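We went to the wallpaper fair in Altura on a Wednesday in May, my colleague Maricel Ignacio and me. The bus takes 40 minutes from our town and stops in front of the hall, so it is easy also for people without a car. We arrived before the doors opened and there was already a line.

The fair is smaller than I expected, but it is well organized. The first part is for the printing houses and the second is for paste, brushes and tools. We began with the printers. Beltrán showed stripes and dark leaves, very elegant and for my taste a little too serious for a bedroom. Tretel had mostly plain papers with a linen touch. I asked for samples and they gave me 14, in a nice folder.

Maricel likes flowers, and I must admit that this year the flowers are everywhere. Roses, pansies, ribbons and bows, as in the room of my grandmother.

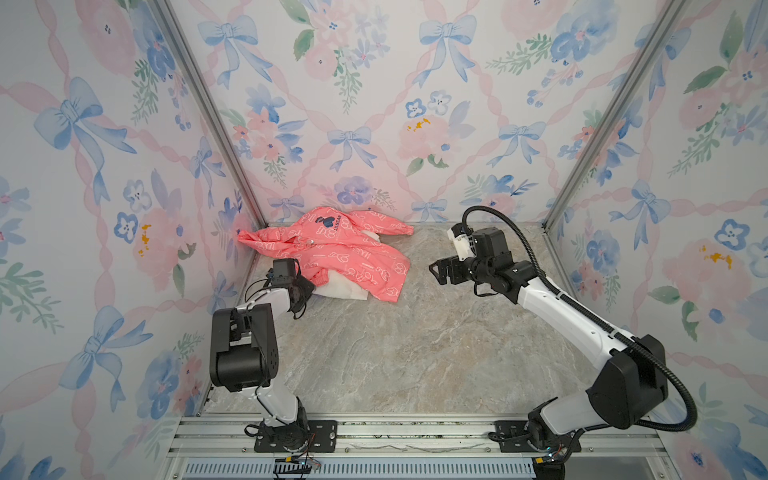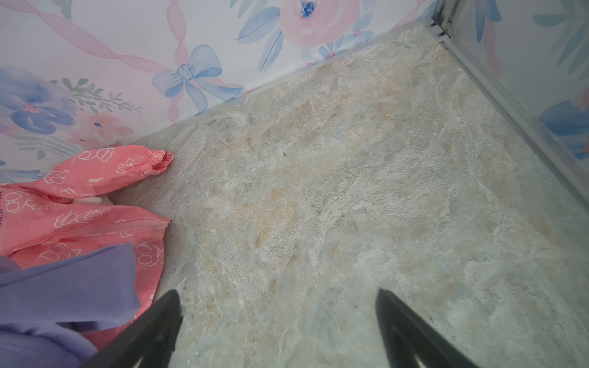
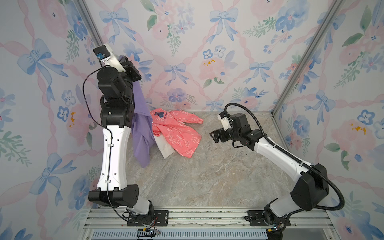
PASTE, TOOLS AND DEMONSTRATIONS

After lunch we visited the second part. At the stand of Plomus, Itzel Pacheco hung three strips on a board and explained how to match a large pattern. She recommends to buy one roll more than the calculation says, and to check that all the rolls have the same batch number. I did not do this in my hallway and I still see the difference every evening.

I bought a seam roller and a long brush for 29 together. The paste I left there, it was too heavy for the bus.

The coffee was good but the chairs were few. Who wants to see the demonstrations should come in the morning, when it is still possible to stand near the table. The catalog has 711 papers and is free at the exit. Maricel has taken two.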